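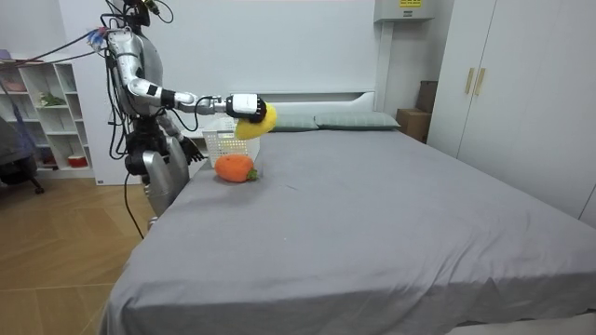 急停按下去以后，胳膊去哪儿了

3月 文／本刊记者
分享 44　评论 12

跟Jihad Sleiman约的是下午四点，他迟到了一会儿，进门第一件事是把右手伸给我看，手背朝上，翻过来，再翻回去。“你看，什么都没有，”他说，“所以你别写得太吓人啊。”

我答应了。不过他自己讲起来倒是一点也没往轻里讲。

Sleiman在Skanudau做人形机器人的现场测试，手上这个项目内部叫Pudo，内容说起来特别家常：床上散着毛绒玩具，机器人一个一个抓起来，放进旁边的收纳筐。我问他这有什么难的（真的，我当时就是这么问的），他笑了半天。毛绒的东西软，夹紧了变形，夹松了掉，床垫又是软的，手往下一按整个床面跟着走，筐搁在床上也会歪。“你在桌子上调好的参数，搬到床上全不对。桌子不会陷下去嘛。”

出事那天他们跑的是连续测试，抓、抬、放，再来。前面都挺顺，他说顺到有点无聊，他在床边站着，心里想的是晚饭吃什么。跑到第44次，夹爪把玩具送到筐上方以后没有停，继续往下走，筐沿被压得斜过去，整个筐往床垫里陷。

“我第一反应是去扶筐。”说到这儿他停下来喝水，“你写吧，没关系，就是很蠢。规程里写得清清楚楚，胳膊带电的时候手不准进去。规程还有一部分是我写的。”

他的手刚伸到筐沿和夹爪中间，另一头的同事就按了急停。按得很快，一点问题没有，换谁都会这么按。问题出在后面：急停切的是电机的电，电一断，胳膊就没有力气撑着自己了。肩上那个关节本来应该有抱闸咬住，偏偏它咬得慢，胳膊就那么沉下来，压在他手背上，连筐带手一起往床垫里摁。

我问疼不疼。

“不怎么疼，床是软的，救了我。就是拔不出来，那个感觉很怪。你知道它已经断电了，它什么也不会做了，可它就是压在那儿，你还不能命令它走开。”同事跑过来托着前臂往上抬，抬了两下才让他把手抽出来。前后4秒，是后来看日志才知道的，他自己觉得有一顿饭那么长。

那为什么会一直往下走呢？这一段他讲得最起劲，拿我的笔在餐巾纸上画，画得乱七八糟，我尽量转述。夹爪后面的手腕里有一个力传感器，胳膊往下放东西的时候，靠它来判断“碰到了”。传感器开机的时候要归零，归零的时候手里得是空的。那天中间停过一次，有人重新启动了控制程序，启动的时候夹爪里还夹着一个玩具。于是零点就偏了一点点。

“一个毛绒玩具能有多重？”我说。

“对啊，所有人都这么说！”他拍桌子，“单靠那点重量是不够的。还有线。”手腕姿势不一样，线缆拽着它的力也不一样，归零那一刻线正好绷着，这部分力也一起算进零点里去了。两样叠在一起，再加上床垫软，反作用力来得又慢又小，程序就觉得下面还是空气，再往下一点，再往下一点。 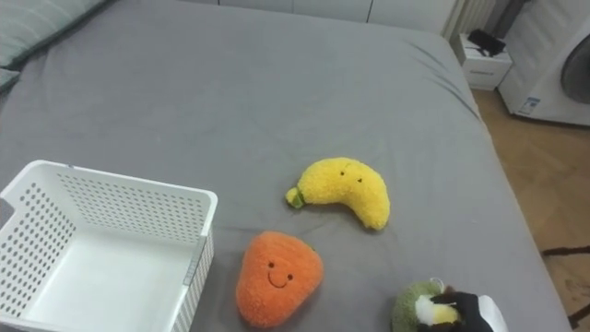
床上的收纳筐和毛绒玩具，绿色的那个夹在黑色夹爪里。

关节和抱闸是Bernareck供的，出事以后他们发了邮件过去，对方派了个人来，态度挺好，把肩关节拆下来带走了。报告Sleiman没给我看，只口头说了个大概：抱闸本身没坏，释放和吸合的时间都在规格里，靠着规格的边上。可是规格是按胳膊收在身侧的姿势来的，横着伸出去的时候，力矩大得多，同样的时间里往下掉的距离就不一样了。

“那算谁的责任？”

他想了一下。“算我们的吧。我们自己没测过横着伸的时候急停会掉多少。测过收着的，测过半伸的，都很好看，图还贴在墙上呢。”

我追问他当时有没有觉得不对劲的地方，哪怕一点点。他说有，而且挺早就有。重启之后的头几次，夹爪松开玩具的位置都比之前低，玩具放进筐里很“温柔”，旁边的人还夸，说今天动作真细。“我们居然表扬它了。”他说这句的时候表情特别复杂，我没忍住笑，他也跟着笑了。

出事以后测试停了12天。停的这段时间里，来帮他们做安全评估的是Tarawneh，一家很小的公司，他说对方问的第一个问题就把一屋子人问住了：如果人已经被压住，你们打算怎么把胳膊弄开？手册里有急停按钮在哪儿，有谁来按，按完以后要填什么表，就是没有这一条。

现在有了。每次开测之前，当班的两个人要先在断电状态下把胳膊托起来一次，真托，用手托，知道它有多沉、该托哪儿。新来的实习生第一次托的时候脸都白了，Sleiman说他觉得这比讲一个下午的课管用。

归零也改了。控制程序启动的时候先看夹爪的开合，没有完全张开就不给归零，直接报错，烦得要命，一天能报好多遍。下降动作另外加了一道高度限制，不管传感器说什么，到了筐沿的高度就得停。连续测试每轮最多30分钟，到点停下来重新检查一遍。我问他同事们有没有怨言，他说当然有，尤其是那个报错，提示音特别难听，有人想换掉，他没同意。

“那抱闸呢？”

“在换，新的还没装上。没装上之前，胳膊横伸的时候床边不许站人，地上贴了线。”他说贴线那天是他自己趴在地上贴的，贴歪了，又撕下来重贴。

聊到后来天都暗了，我问他还会不会怕。他说站在线外面不怕，但是手会自己往后缩，尤其是看见筐歪的时候，明明离得很远，手就是要缩一下。他做这一行这么些年，以前筐一歪他就想去扶，现在筐一歪他就想躲，扶正这件事只好等停机以后再说。

临走他又叮嘱我，写的时候一定要把按急停的那位同事写清楚，别让人以为是他按坏的。“他按得对。以后再遇到，还是得按，第一时间按。”我说好，写了。

出了门他又发来一条消息，问我餐巾纸上那张图还在不在，说画错了一个箭头，让我别登。

评论 12　收藏 30　分享 44

相关阅读
· 线缆怎么走：手腕上那几根线的麻烦
· 抱闸规格书该怎么读
· 软的东西为什么难抓
· 测试间地上的那条线，贴在哪里合适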